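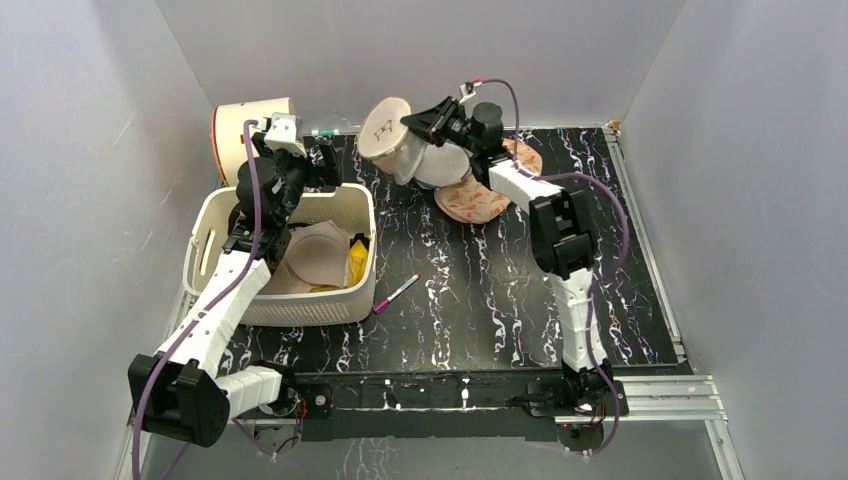
Bresov Tabletop Tidying Set

Welcome! Bresov is a collection of short recordings of small household things being put away on a tabletop. It has 1,347 recordings so far, and 787 of them use a basket. We love baskets (they make every pile look different), so expect more of those!

What's inside
- baskets and other containers, upright or on their sides
- small items in plain and bright colors, alone or mixed together
- a notes file for each recording, with a one-line summary of the task

Folders
erevar/ – putting things into a basket
todorova/ – taking them out again
fladener/ – mixed tidying, our favorite and easily the messiest

Getting started
Download one folder first and open notes.txt before anything else. Each folder comes with 30 starter recordings in a subfolder called first_look, which is a great way to get a feel for the objects.

Known issues
Item names in fladener/ are not consistent yet. "Tub" and "container" can mean the same thing. Fixes are very welcome!

Version 3, updated in August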